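Ticket 243: Gateo two-arm kit, board wipe routine stops early
Product: Gateo tabletop kit with the Windis task pack
Opened by: Senga Hepburn
Status: open, waiting on vendor

Hi all — I've got the trial kit set up and I really like it so far, but the whiteboard wipe demo quits on me. The left arm is supposed to hold the frame while the right one erases. Mine parks at the lower left corner with its fingers open, one on each side of the rail, and then I get error 13 (grip timeout). 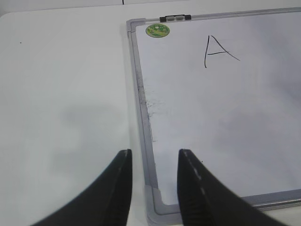
What I've tried

Restarted the controller, reloaded the Windis pack, ran the homing routine again. Same error. I also bumped the grip timeout from 2 seconds to 24, and all that did was make me wait longer!

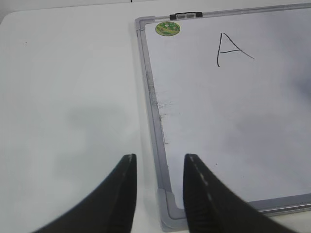
Does the wipe routine need the left arm at all?
Only if the board can slide. You can turn the hold step off under Task Options and the right arm will run on its own.

I found that in the setup guide and switched the hold step off before lunch. The right arm went for the eraser and clamped it fine, so I'm pretty sure the grippers themselves are okay.

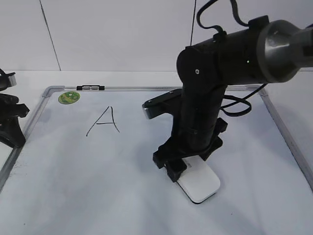 Morag Paterson

Hi Senga, Rokance support here. Thanks for being so thorough! Error 13 on one arm only is usually the approach height. Could you lower the left arm's hold pose one notch in the pose editor, save it, and run the hold step by itself? Please send the log too, even if it passes.

Senga again. Lowered it one notch, ran the hold step, and got the same error, just later in the log (attached).
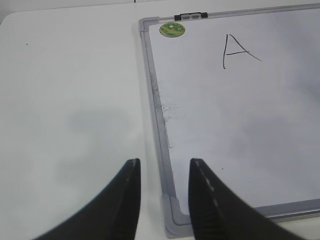
My trial runs through November and I'd like to buy the kit, so I'm hoping this is a settings thing. Is the hold pose tied to a certain frame thickness? Our board has a narrow aluminum rail with plastic corner pieces, and the fingers are going in right at the lower left one. I could teach a new pose farther up the rail — just tell me whether the task pack will overwrite it when it updates.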